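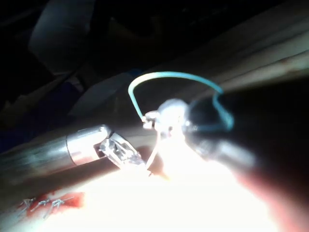
Thread up, needle down: a loop of blue-green suture over the tissue.

About Prurkerard

Prurkerard is a school for stitching. We teach surgeons, surgical residents and the occasional stubborn fellow to put a needle through tissue, bring it out where they said they would, and tie the thread so it stays tied. That is the entire curriculum. People have asked whether we plan to branch out, and we have told them we'd like to get the knots right first.

We are on the second floor of the old Damum building, above a place that reupholsters dining chairs. Their stitching is also very good and they charge less for it.

How we got started

Colin Crabtree opened the school after a long career in general surgery, during which he formed strong opinions about thread. He felt that trainees were shown how to tie a knot once, early on and in a hurry, and then left to develop their own habits in private, like people who learned to drive on a farm. The first course had 10 students, one room and a coffee maker that leaked onto the handouts. Some of those handouts are still in circulation. The brown ones are the originals.

Colin still teaches the opening morning of every course. He will ask you to tie a square knot while he watches, and he will say "hm." Please don't read anything into the "hm." He says it to the elevator too.

What we teach

Most people arrive expecting to work on the needle, and we do start there: where to grip it, how to follow the curve with your wrist instead of shoving, how to set it down somewhere you can find it again. By lunch the needle is behaving and the thread has become the problem.

Thread has a memory and a poor attitude. Leave the tail too long and you spend the afternoon hauling it through loops like a garden hose. Leave it too short and it slips out just as you were feeling pleased with yourself. A braided suture grips itself nicely, including at moments when you would rather it didn't. A monofilament springs back into whatever shape it had in the packet and needs to be talked out of it. We spend a lot of time on all this, and on the small unglamorous business of making a loop that stays open long enough for something to go through it. 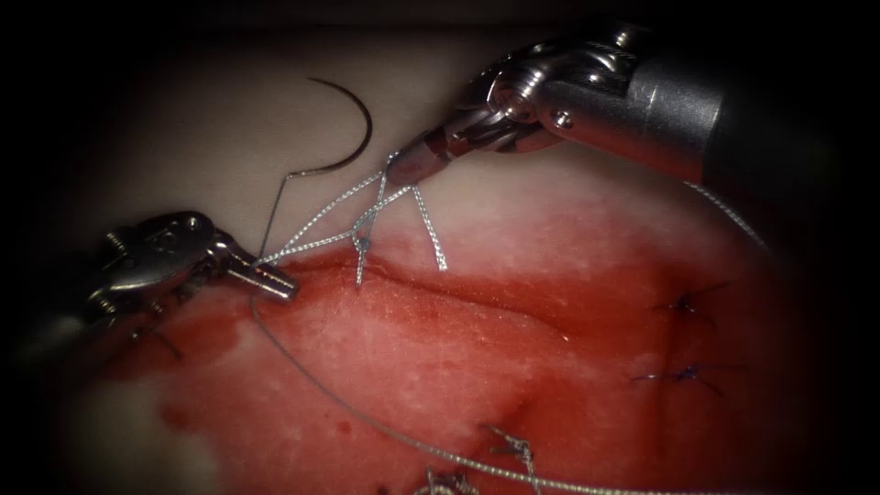
The middle of a knot is where we slow everybody down. There is a stage when the loops are crossed, one tip is holding and the other is pulling, and the whole business looks like something you'd find behind a television set. Students want to get out of that stage as fast as possible. We make them stop in it. Which strand goes to the needle? Which one is the tail? If you tighten now, what moves? Anyone who can answer those three is in decent shape. Anyone who can't should not tighten now.

After that come tension, spacing and the running stitch, in which every small sin is passed along to the next bite. We finish with cutting the tails, a subject that sounds like five minutes and has caused raised voices on our staircase.

The courses

Cukus is our basic course and the one most people take. It runs 42 hours, all of them in the room with a needle in play. The name was meant to be temporary. It was on the sign-up sheet before anyone came up with a better one, and by then the certificates had been printed.

Ejigu is the advanced course, for people who already do this for a living and would like to do it better. It covers tying in tight spaces, working with your weaker side in charge, and fixing a line that has gone wrong halfway along without taking the whole thing out and starting over. Admission is by a short test. We have been told the test is unfair. It is one knot.

We also run an evening session each June for past students who suspect they have slid back into old habits. They are usually right. There are sandwiches.

How we grade

We don't hand out scores for speed. There is a clock on the wall, but it's there so we know when to stop. An instructor looks at your closed line, front and back, and tells you what they see. Then you do another one. At the end of Cukus you keep your first piece of written feedback and your last, and you may compare them at home with a drink.

A typical student ties 60 knots before the first one that gets no comment from an instructor. Getting no comment is a big day here and people have been known to call their mothers.

Who comes

To date, 1,948 people have finished one of our courses. They include residents sent by their programs, surgeons with decades of practice who booked under their middle names, and a veterinarian who beat the entire room on spacing and was gracious about it for nearly an hour.

You don't need to be naturally gifted with your hands. Several of our instructors weren't, and they tend to be the patient ones. You do need to be willing to hear the same correction more than once from someone who is trying hard to phrase it differently each time.

Visiting us

Prospective students are welcome to sit in on a morning. Write to the front desk first, tell us which course you're thinking of, and wear shoes you can stand in. Use the side entrance. If you find yourself among dining chairs you have come in through the front, and they will send you upstairs, though they may try to sell you a footstool on the way.

Parking is on the street. The coffee maker has been replaced. The new one leaks from the other side.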